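Seasonal Site Assistants (Tents and Waterfront), Hendaslow Camping Ground

Bredcombe Outdoor Stays
Location: Hendaslow, on-site
Contract: fixed term, April to September
Hours: 78 per fortnight, on a rota including weekends
Posts available: 6

Background

Hendaslow is a family camping ground of 94 pitches on a shingle and grass shoreline. Most pitches are for tents. A small number have a hard base for campervans, and four are bell tents which we put up in spring and take down at the end of the season. There is a wash block, a covered cooking area, a drying room and a hut at reception where guests check in and borrow equipment.

The site is exposed to wind from the west. Much of the daily work follows from this: checking guy lines, moving guests to sheltered pitches when a warning is issued, and repairing what has come loose.

Duties

Site assistants report to the site manager and work in pairs. The post covers:

Marking out and allocating pitches, and keeping the 6 metre spacing between units.
Putting up, inspecting and taking down the bell tents and the two group shelters.
Carrying out minor repairs to canvas, poles, zips and groundsheets.
Cleaning the wash block and cooking area to the posted schedule.
Checking fire pits and removing ash once cold.
Issuing and receiving canoes, buoyancy aids and paddles. Assistants do not supervise guests on the water.
Keeping the pitch plan and the notices at reception up to date. Arrivals are entered by 6 pm and the plan is then checked against the booking system.

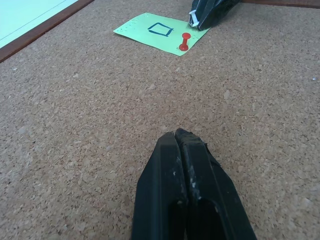
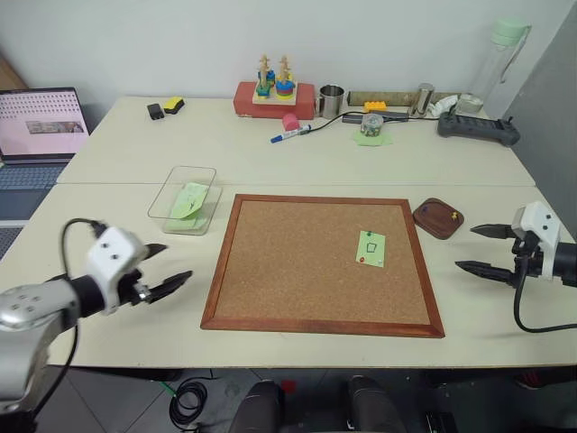

Working pattern

Early shift starts at 7 am and late shift ends at 10 pm. No shift is longer than nine hours, including a paid break of 30 minutes. One assistant is on call overnight, in turn, and is paid a flat sum for each night whether or not they are called. Rotas are issued a fortnight ahead. Changes after that are by agreement – we do not move shifts without asking.

July and August are the busiest months and leave is not normally granted in that period. Leave that has built up may be taken in June or September, or paid at the end of the contract.

Requirements

Essential:
Aged 18 or over at the start of the contract.
Able to lift and carry 20 kg over uneven ground, with a second person for heavier items.
Experience of tent camping in poor weather, whether at work or in your own time.
Clear spoken English and legible handwriting.
Right to work in the UK.

Desirable:
Current first aid certificate. Training is given in April to those without one.
Full driving licence. The site vehicle is a manual pickup.
Experience of sewing or patching heavy fabric.
Previous work with the Prustora booking system, or something similar.

Pay and accommodation

Pay is by the hour and the current rate is sent out with the application form. Work on bank holidays is paid at time and a half.

Staff may live on site in the Negi field, which is closed to guests. Pitches there have mains power and a shared kitchen cabin. You may bring your own tent or van, or use one of the 4 static units, which are allotted in order of acceptance. A deduction is made for static units only. Dogs can be kept in the Negi field by prior arrangement – one per pitch, on a lead outside the tent.

Waterproofs, gloves and two work shirts are supplied. You will need your own boots with ankle support.

How to apply

Ask the Bredcombe office for a form, by email or by post. Please return it with the contact details of two referees, one of whom should have known you in a work or study setting. CVs sent without a form will not be considered.

Shortlisted applicants are asked to spend half a day at Hendaslow in March. The visit consists of a walk round the site, a practical exercise in pairs with a ridge tent, and a short interview. Travel costs are refunded up to £40 on production of receipts.

Applications close at noon on the last day of February. Any posts left unfilled will be advertised again in April.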